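Notas para la charla – «Doblar, guardar, olvidar: historia doméstica de la servilleta»
Sábado, segunda sesión de la mañana. Duración: 17 minutos más preguntas.

DIAPOSITIVA 1. Título
Dar las gracias a Firouzeh Ebrahimi por la invitación y por haber puesto la charla antes de comer y no después. Esperar a que se siente la última fila. No pedir perdón por el tema. La última vez lo hice y perdí dos minutos.

DIAPOSITIVA 2. De qué vamos a hablar
Tengo en casa 292 servilletas de tela. Pausa. Alguien se reirá; dejar que se ría.
Empecé por una herencia. Mi tía murió convencida de que algún día vendrían a cenar veinticuatro personas y de que todas se mancharían. No vinieron nunca. Las servilletas, en cambio, siguen en perfecto estado, que es más de lo que puede decirse de la vajilla y de casi toda la familia.
Pregunta para la sala: ¿quién tiene en casa un mantel que no se usa porque es «el bueno»? Levantarán la mano casi todos. Los demás lo tienen en casa de su madre.

DIAPOSITIVA 3. Antes de la servilleta
En muchas mesas europeas la gente se limpió durante siglos en el borde del mantel, con toda naturalidad. Después llegó la tela individual y, detrás de ella, el especialista en doblarla. En el siglo XVII se publicaron tratados con láminas de aves, barcos y peces de lino plisado.
Mencionar que lo intenté con el pavo real. Me salió una alcachofa. Los invitados fueron amables y dijeron que era una alcachofa muy conseguida.

DIAPOSITIVA 4. El almidón
Sin almidón no hay pavo real. Contar lo del Hotel Clemside: el cuaderno de la gobernanta manda almidonar los martes y añade, con otra tinta, «salvo que llueva». Siamak Babaei me lo prestó para esta charla y quiere que se lo devuelva sin café.
Leer despacio la frase del cuaderno: «La servilleta debe tenerse en pie aunque el camarero no pueda.»
Beber agua.

DIAPOSITIVA 5. Color
El blanco presume de limpio y el granate disimula el vino. Toda la teoría del color doméstico cabe ahí, aunque Gregor Cairns le dedica 16 páginas y se las recomiendo a quien duerma mal.
En la pensión Nemonach pasaron al rojo oscuro un mes de julio y el gasto en lejía se desplomó. Las manchas seguían ahí, claro, pero habían dejado de molestar a los clientes.

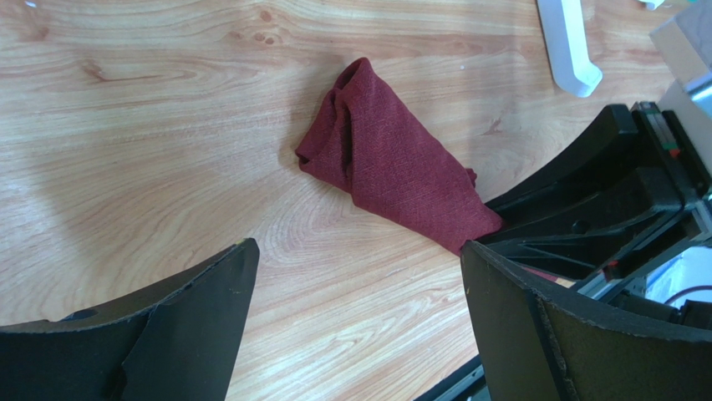 Tela de color rojo oscuro. 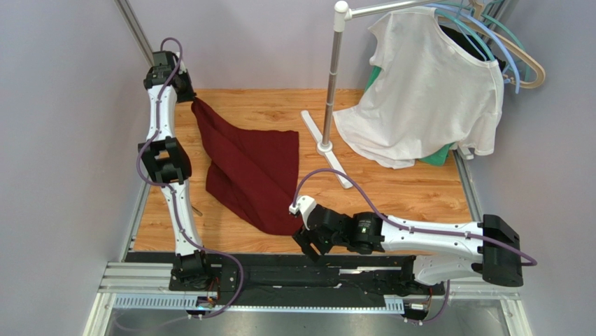
DIAPOSITIVA 6. Planchar o no planchar
Aquí se divide la sala, así que ir con cuidado. Zerrin Gündoğdu plancha por las dos caras y considera que lo contrario es vivir en una tienda de campaña. Rodel Tolentino las tiende muy estiradas, las alisa con la palma y dice que nadie ha notado nunca la diferencia. Zerrin la nota. Los he sentado en extremos distintos.
Mi posición: plancho cuando vienen visitas que planchan.
Si voy mal de tiempo, saltar a la 8.

DIAPOSITIVA 7. El aro
El servilletero parece un lujo y era una medida de ahorro – cada cual reconocía el suyo y la servilleta aguantaba varias comidas. Pasar el aro de Mirzaei por las primeras filas. Recordar quién lo coge. En la charla anterior volvió otro.

DIAPOSITIVA 8. Llega el papel
Tono menos nostálgico del que me pide el cuerpo. El papel liberó muchas tardes de lavadero, casi siempre de mujeres, y quien lo lamenta suele ser quien no lavaba.
Dicho esto, la servilleta de bar español, esa que no seca y reparte la grasa con equidad, merece una charla propia. Kikex, la cafetería de debajo de mi casa, las imprime con un «Gracias por su visita» que se queda pegado en la barbilla.

DIAPOSITIVA 9. Cómo guardarlas
Lino en plano, sin almidón si va a pasar meses en el cajón, y cambiar los dobleces de sitio de vez en cuando para que la fibra no se parta siempre por la misma línea. Nada de bolsas de plástico cerradas. La lavanda huele bien y yo no le pediría mucho más.
Tomarán notas. Repetirlo una vez.

DIAPOSITIVA 10. Preguntas
Si preguntan por el cisne: sí, sé hacerlo; no, no voy a hacerlo.
Si preguntan por las manchas de cera, mandarlos a hablar con Zerrin.
Recuperar el aro antes de que abran la puerta del comedor.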